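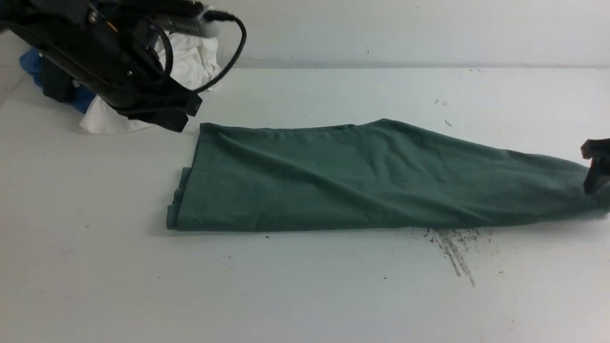

Mar 27, 2022
Folding bench, notes

Still on the question of whether the Trosley fold is any better than what everybody was doing before. Short answer so far: I don't see it. Longer answer follows, mostly so I have something to point at when this comes up again.

Background for Hakim, who missed the start of this. The Trosley fold is lengthwise first, sleeves or legs laid in flat, smooth from the closed end toward the open end, then cross folds to shelf width. The claim on the handout is that knits folded this way "shelve flat and stay flat." The old way (what Jeanie calls the kitchen towel way) is cross fold first and lengthwise after, and you smooth whenever you feel like it. The handout has two drawings and no numbers. I asked where "stay flat" came from and was told it was well known.

Things I wanted to find out:
Does the order of the folds matter at all for a soft knit?
Does the smoothing direction matter?
Does any of it survive being put in a stack?

I don't have a good measure for flat. We talked about using a ruler at both ends of the folded piece and taking the difference, which sounds fine until you try it. Press the ruler down a little and the cloth goes down with it. Jeanie and I did the same folded piece one after the other and got different answers by more than the difference we were looking for. So that's out, at least as done. For now I'm writing "good," "so-so" and "bad" and trying to write it before I know which fold it was. Jeanie folds, I turn around, she says go. It feels silly but it has already caught me once. I had a piece down as obviously the old way and it was a Trosley.

The problem end

Long pieces are where I have the most doubts. With the long dark green one the squared end is easy. The layers stack up, the edges meet, and you could show it to anyone. Then it drifts. By the far end it has narrowed a bit and there are slanting creases running across it, and pushing at them only moves them. I'd been blaming my own hands for this, but Jeanie gets it too, and she is a good deal neater than I am.

My guess, and it is only a guess, is that the fabric isn't square to begin with. A knit that has been washed and hung has some twist in it. Line up one end perfectly and all of the twist goes down to the other end. The handout says to start from the closed end and smooth outward, so it more or less tells you to collect the crooked part in one place. If that's right, the Trosley fold doesn't get rid of anything, it just decides where the mess goes. There may be a case for that, if the messy end goes to the back of the shelf. But then say so on the handout.

Test for this would be to start in the middle and smooth both ways. Tried it a few times at the end of the session. Both ends came out so-so where before I'd had one good and one bad. I'd like that to mean something. It was a few tries, I knew which was which, and I was already fond of the idea, so I'm not counting it.

Hem problem

Separate from the above. When one layer overlaps another and the upper hem is wavy, the wave shows through as a ridge once more cloth goes on top. Zorkberg's people told Hakim to "work the hem flat with the side of the hand." I did that. It goes flat. It also comes back up. I left one piece alone for 19 minutes and went to look at it again, and the hem had its wave back, maybe a bit softer. Hakim thinks it needs weight on it. Probably true, but if the answer is weight then the hand work is for show and we can stop teaching it.

I should say that I don't know how this one was dried. If it was pulled hard on the line the hem would be stretched and no fold is going to help. We keep talking about folding as if the cloth arrives in a neutral state. It doesn't. I'd bet the drying matters more than everything on the handout put together, and we have not kept any record of it. Starting next session there should be a line for it: hung, tumbled, or don't know. I expect mostly don't know.

Surface

Vergara sent the spec for their folding mat back in December and it has been sitting in the folder. The pitch is that cloth slides on a bare hard top and a mat with some grip holds the first layer still while you work on the second. 34 dollars each, which isn't much, though they only sell them by the box and I'm not buying a box of something to find out it's a place mat.

I tried to check the idea without the mat. A damp dish towel wrung out hard and laid flat makes a grippy surface. Folded on that, the first layer did stay put. It also wouldn't let go, so when I went to smooth the lower layer it bunched where before it would have slid. On the bare top you can give the whole piece a small tug from one end and it straightens itself. I do that without thinking. So does Jeanie, I watched her. With the towel under it that doesn't work, and you have to pick the piece up and lay it down again.

So grip helps with one thing and hurts another, and which one you care about depends on how you fold. Vergara's sheet only talks about the first. I'd want to borrow one before saying more, and I'd want somebody who isn't me to use it, seeing as I've now made up my mind in advance.

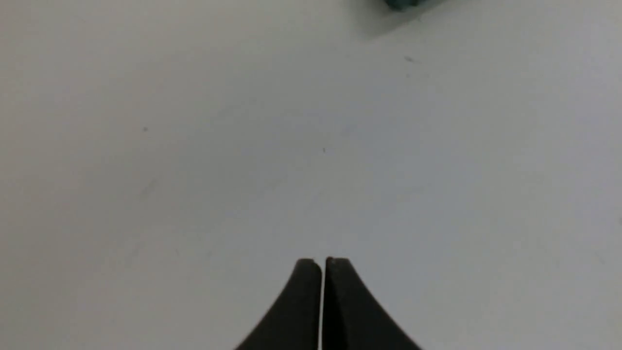 The other thing about a plain white top is light. Creases show on the dark green because the light comes from above and catches the raised parts. On white cloth against a white top I can hardly judge anything, and I noticed I was handing out "good" to the white pieces pretty freely. Went back and looked at my marks and sure enough, hardly a "bad" among the white ones. Either white cloth folds better, which I don't believe for a second, or I can't see it. All the white marks from this session are struck out. Jeanie suggested a lamp set low at one side so that the shadows come out long. Worth doing. It will make everything look worse, so nothing from before and after the lamp should be compared.

Time

The handout says the Trosley fold is faster. I had Jeanie do runs of each with the kitchen timer, same pieces, swapping which method went first. Her total for the Trosley runs was 210 seconds. The old way took her longer the first time and less the second. She said herself that by then she knew the pieces. I wouldn't hang anything on this. If somebody wants a real answer we need people who haven't learned either way, and we need enough of them that one quick person doesn't decide it.

Also, what counts as done? With the Trosley fold there is a clear last step, so you stop. With the old way you tend to keep fiddling. Some of the time difference could be nothing but that. Tell people to stop fiddling and you might get the whole benefit with no handout.

Stacking

This is the part I think matters and the part we have the least on. Nobody uses a folded thing by itself on a table. It goes on a pile and something goes on top of it. Brunder's note (the one Hakim forwarded, two pages, mostly about shelf depth) says that whatever differences you see fresh off the table are gone after 60 minutes under a normal stack. It gives no details about what a normal stack is. Still, it's the only source that makes a claim I could check and find wrong, so I have some time for it.

If Brunder is right then most of this entry is about nothing. I'd like to know that sooner than later. Plan:

Same piece, both folds, different sessions, washed in between.
Mark it fresh, by the blind method above.
Put it at the bottom of a stack, always the same stack. Write down what's in the stack!
Leave it the full time. Don't peek at it.
Mark it again, with the lamp.

Hakim to put the stack together, so that I don't know which fold is at the bottom. He'll say this is overkill for laundry. He said it last time too and then he argued for the Trosley fold on the strength of one sweater.

Odds and ends

The bunched-up white cloth at the back is unsorted. Leave it out of the good/so-so/bad sheet for now. I don't want cloth that has been sitting in a heap mixed in with freshly dried pieces, and I can't tell afterward which was which.

Jeanie wants it on record that she likes the Trosley fold and finds it pleasant to do. Recorded. I don't think that's a small thing, by the way. If people like doing it they'll do it more evenly, and that could be worth having even if the fold itself does nothing. But it's a different claim from the one on the handout.

The handout drawing for step three has the arrow going the wrong way, or else I have been doing step three backward all along. Jeanie reads it one way and I read it the other. Somebody should ask Trosley. If I've been doing it backward, everything up there under "the problem end" needs to be done over. My marks for the long pieces are in pencil until we hear back.

To bring next time: low lamp, the drying sheet, a second timer, and a clean copy of the handout without my writing all over it.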